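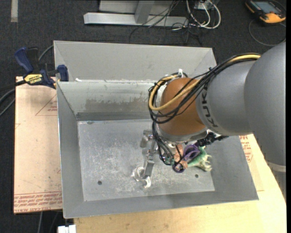
Figure 11.1 A KUKA arm lowered over an open metal bin.

Chapter 11
Returning to Activity After an Ankle Sprain

Ankle sprains are among the most common injuries seen in a sports physical therapy clinic. Most heal without surgery. Even so, many patients go back to running and jumping before the joint is ready, and a second sprain often follows. This chapter explains how the clinician judges readiness and how activity is added in stages.

After studying this chapter, the student should be able to:
Name the ligaments on the outer side of the ankle and state the movement that most often injures them.
Compare range of motion, strength and balance between the injured and uninjured sides.
Plan a gradual return to walking, running and cutting.
Recognize findings that call for referral to a physician.

Key terms: inversion, proprioception, loading, functional test, chronic instability

11.1 The Injured Ligament

The outer ankle is supported by three ligaments. The anterior talofibular ligament is usually the first to be injured when the foot rolls inward. A mild sprain stretches the fibers. A severe sprain tears them completely, and the patient may be unable to bear weight. Swelling alone is a poor guide to the grade of injury, and the examination should be repeated after the first few days.

The case records used in this chapter come from the Nondlow Clinic, where 586 patients with a first sprain were followed through one full season. Of these, 246 reported at least one episode of the ankle "giving way" after they had returned to their sport. Students will work with these records again in Section 11.4, where the Morsy balance score is introduced.

11.2 Early Movement

Complete rest is seldom advised beyond the first days. Gentle up-and-down movement of the foot may begin as soon as pain allows. The patient then moves on to seated heel raises, standing heel raises on both feet, and standing heel raises on the injured side. Each stage should be completed without a limp and without increased swelling the next morning. A brace or tape may be worn during this period, but it does not take the place of exercise.

Before reading further, review the bones of the hindfoot in Chapter 2.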